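Failure Analysis for Automated Handling
Handout 4: The wiping task that passed

Prepared by Larasati Goh, with corrections from Vasco Prata
Read before the session. Bring your own copy of the Ledholm incident summary.

Most of you will have seen the one-page version of this case, the one that says the wiping policy failed because of "operator variation in the demonstrations." I want you to be suspicious of that sentence. It explains very little, and it was written by the group that had signed off on the training set.

What happened is short. Ledholm trained a policy to pick up a cloth and wipe a flat surface. It scored well on their bench. At the Plemville site the arm closed on the cloth, lifted, lost part of its grip and went on with the full wiping motion, pressing bare fingertips along a glass cover. The cover cracked. The log recorded a completed wipe. Adelino Veloso, who wrote the first report, put the cause down to a worn fingertip pad and had the pads replaced. The same fault came back in December.

1. Grasp state

The policy had no measure of how much cloth it was holding. It had finger width and it had the camera view. Finger width on a thin cloth is a poor signal: one layer caught at the edge and a good fistful can read nearly the same once the pads compress.
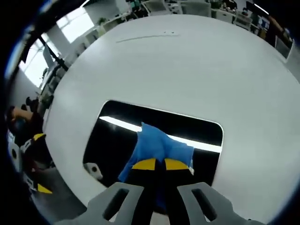

Figure 1. Cloth pinched between the yellow pads, over the opening in the tabletop.

Look at how the fabric bunches above the pads and hangs down beside the body of the gripper. Would you call this a secure grasp? I would not sign for it from one view, and neither should you. Cloth hides the contact it makes. The Ledholm labelers were asked to mark each clip "held" or "not held," with no third choice, and Wanpen Kamolrat's relabeling found 200 clips where two people looking at the same thing disagreed. All of them had gone into training as "held."

2. Contact with the surface

The second report blames excess force. Maybe. The trouble is that no force was recorded, so the claim rests on the crack and on somebody's idea of what a careful wipe feels like. A person holding a gripper by the handle adjusts pressure without thinking and leaves no number behind.

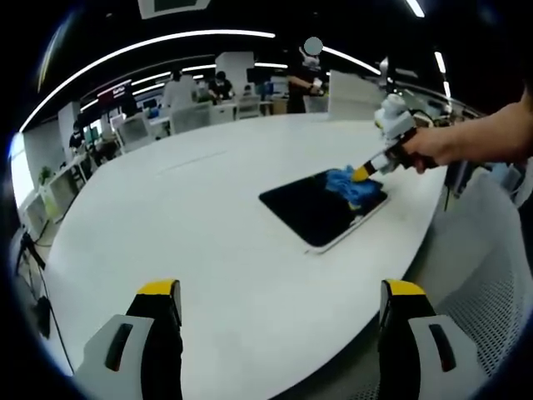
Reading time for this handout: 4 minutes

Here a yellow tip presses the cloth onto a black tablet lying on the table. How hard? You can't get that from the picture, and a policy trained on pictures can't either. It learns a path. If the cloth is between the tip and the screen, the path is harmless. Take the cloth away and the same path puts the tip on the glass. Américo Lobo has argued that a soft enough pad makes this unimportant. He has not shown me a test, and the pads at Plemville were new when the fault returned.

3. What counts as done

The success check compared cloth position at the start and the end. If the cloth had moved, the run passed. Of 1887 bench runs, 1784 passed under this rule. Neither report asks how many of those passes involved any wiping.
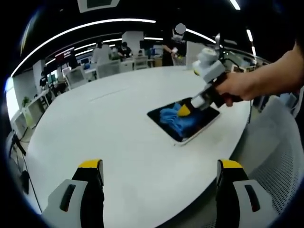
Figure 3. Tip pressed into the cloth, with a dark strip left uncovered on the right.

Try the rule on Figure 3. Bunched cloth can be shoved from one side to the other while a strip like that one never gets touched, and the run would still pass. Coverage is harder to measure, and it is what the customer was paying for.

Leitão's review proposes a second camera and a larger training set. I have doubts. More clips labeled the same way will give you the same blind spot with better statistics. The Nedodley team added a cheap check after lifting (stop, compare the view against an empty gripper, abort if unsure), which at least gives the arm a way to refuse. It will also stop on good grasps, and they have not published how often.

For discussion

Which of the three weaknesses would have been enough to crack the cover without the others? Argue from the log, and say where the log runs out.

Write a stop condition for the wiping motion that does not depend on finger width.

Veloso replaced the pads and closed the ticket. What evidence should he have needed first?

Written answers, one page, to Vasco before the lab.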